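3.2 Soft toys and small packaged goods on the bed

The second group of belongings recorded in the household study consisted of soft toys, together with the small packaged goods that residents kept beside them. Earlier work on domestic storage has tended to treat toys as the property of children, and to place them in the playroom or the child's bedroom. In the homes visited for the Sustitz survey this was seldom the case. Plush dolls, bag charms and furry animals were kept by adults, often in the room where they slept, and they shared the bed or the blanket chest with cosmetics, snacks, tissues and unopened parcels.

Residents were asked to tidy one such surface in their own time and in whatever order they preferred. No boxes or baskets were supplied. Where a resident asked what counted as tidy, the visitor replied that the surface should be left as the resident would wish to find it in the evening. Interviews were held on the same day, in the same room, and were transcribed by Krum Shehu.

A distinction was drawn at the coding stage between toys with a firm shape and toys without one. A doll with a large head and a small body does not stand unaided, and residents laid such dolls down or propped them against something heavier. Long furry pieces were folded, rolled or simply pushed aside. Cartons and packets were dealt with last in most homes, although their straight sides made them the easiest items to stack. Figure 4 shows a mixed surface of this type: a plush doll with pale lavender hair and dark navy clothing lies on a blanket with a green package, a black box, a fluffy white toy and a bright pink furry one.

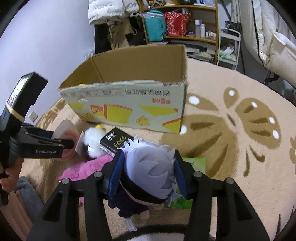

Figure 4. Plush doll among other soft toys and packaged goods.

Should labels and card tags be removed before soft toys are put away? The sewn-in fabric label should stay, as it normally carries the washing instructions, while a loose card tag may be taken off unless the owner wishes to keep the toy as sold.

The matter of tags arose more often in the interviews than had been expected. Several residents regarded the card tag as part of the toy and bent it flat before storing the item, so that it would not crease further. Others cut it off on the day of purchase. One resident kept the tags in an envelope and discarded the boxes; another did the reverse. These habits affected where the toys could be placed. A toy that still carried its tag was rarely put into a drawer with others, and was more likely to be given a shelf or a corner of the bed.

Sorting by colour was uncommon. Residents sorted first by who had given them the item, then by size, and only then by material. The scheme set out by Habte in the February working paper, which begins with material, therefore had to be revised for this group. The revised scheme allows an item to belong to two classes at once – a gift and a keepsake, for instance – and records the class that the resident named first.

Packaged goods presented a different difficulty. Residents spoke of them as passing through the room, and did not consider that they had a place of their own. A packet might rest beside a doll for some weeks without being thought untidy. When asked to clear the surface, residents moved such goods to the kitchen or the bathroom, and in two homes returned them to the bed before the visit had ended. The term "resting place" is used in the remainder of this paper for a spot of this kind – one that is in regular use but that the resident does not describe as storage. Section 3.3 applies the term to bags and outdoor clothing.

Drekomon Working Papers in Household Studies | Correspondence: Fasil Habte, editorial office | All rights reserved | Back to top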